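Buscar en incidencias
Buscar...

Incidencia 1611 - Papel pintado se despega / tornillería mezclada
Estado: abierta
Abierta: 23 de septiembre de 2022
Zona: puesto de clasificación, nave Clemska

Resumen: dos cosas en el mismo puesto. El papel de flores se levanta por la junta y el organizador de tornillos llega revuelto. Va todo en una sola ficha, no me da tiempo a abrir dos.

Registro

- Papel Hoani, puesto en febrero. Cola Punitberg de bote. Junta levantada por abajo, 5 cm. Limpiado con paño seco, cola nueva, rodillo. Esperar 60 min.
- A los 60 min sigue levantando. Segunda mano de cola, mas fina. Aguanta de momento.
- Pedido otro rollo a Flindmont por si acaso. Ref. 133. Sin respuesta aún.
- Organizador: los negros hexagonales estaban con los de cabeza redonda. Vaciado entero, compartimentos limpios con brocha. Ojo con los separadores, se salen si tiras de ellos.
- No cerrar la tapa con tornillos de pie en los huecos - la pestaña fuerza y acaba partiendo. Ya pasó con el anterior.
- Tablero: pasar trapo antes de volver a clasificar, que el polvillo negro se ve mucho sobre el veteado blanco y luego se mete en las cajas.

Estado del puesto, organizador abierto y tres tornillos negros todavía sobre el tablero: 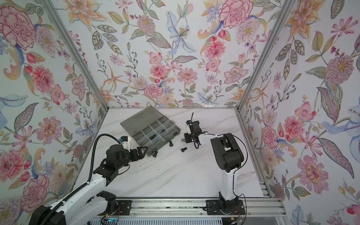
¿Se puede limpiar el tablero con el mismo limpiador que usamos para el papel?
Mejor que no, deja cerco. Para el tablero agua templada con una gota de jabón neutro y secar enseguida; el del papel guardarlo solo para el papel.

Pendiente:
- revisar junta mañana a primera hora
- etiquetar compartimentos por medida, no por color
- reclamar el rollo a Flindmont si no contestan

No cerrar la ficha hasta que este lo de la junta.

Incidencias recientes
Cola Punitberg reseca en el bote
Separadores sueltos en cajas de tornillería
Rollo Hoani con tono distinto
Cerco de limpiador en tablero blanco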